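Washing muslins and produce bags without wrecking them?

pipkin_hill
I've got a pile of cream cotton cloths for straining jam and a load of those mesh veg bags, and after a year they all smell a bit of onion. I've been doing them at 40 with Prillex and the mesh has gone bobbly. What does everyone else do?

Destley_Dave
40 is fine for the cloths. Mesh I'd only ever do by hand, in the sink, with a squirt of washing up liquid.

romana_b
Sorry Dave, I disagree! Mine go in with the towels, zipped in a pillowcase, and they've lasted ages. It's the tumble dryer that kills them. I fold the cloths and lay the bags flat.
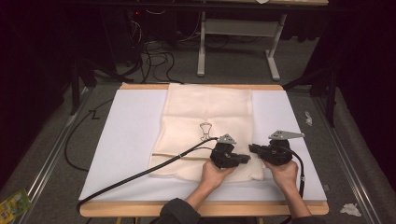 a cream cloth folded, then one of the mesh bags lying flat
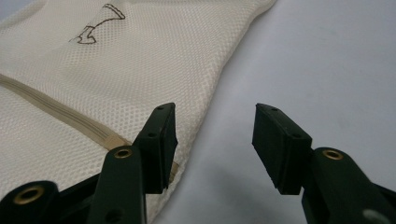
Re: Washing muslins and produce bags

pipkin_hill
Ooh, I like the little line drawing on your bag. Does the print survive the towels?

romana_b
So far, yes, though I turn them inside out first. Romana Baláž, ruiner of many jumpers, but not bags :)

Destley_Dave
Still doing mine in the sink. Soda crystals for the onion smell, by the way, a 500g bag lasts me all winter.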